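Project report, part two: comparing the two hand-held grippers
4 August 2022

The Aneck brochure says its gripper "handles everyday items without tuning". We did not believe this, so we tested it against the older Varnia gripper from the teaching lab. Both were used by hand, with the camera fixed to the tool, over a table of household things.

## What we did

Each gripper had 100 tries, so 200 in all. A try counted as good only if the item was lifted clear of the cloth and put down again without slipping. We wrote this rule down before starting, as part one was marked down for changing its rule halfway.

## Results

| Gripper | Good | Failed |
|---|---|---|
| Aneck | 84 | 16 |
| Varnia | 81 | 19 |

A gap of three tries proves very little. The same person held the tool throughout and had more practice by the time the Aneck came out. We should have swapped them over every few tries.

Shuttlecocks were awkward for both. The skirts give way under the pads, and picking them up by the cork only worked when we came in from the right side. The tall snack canister mostly depended on how far the fingers would open.

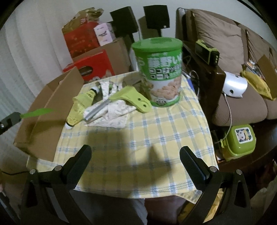
We are also unsure about the camera. Its view takes in far more of the room than the task needs, and the fingers throw a shadow on the cloth. Whether a controller could learn much from footage like this is still open.

Before paying for the Aneck we would want the test repeated in November, with a second person and the order mixed.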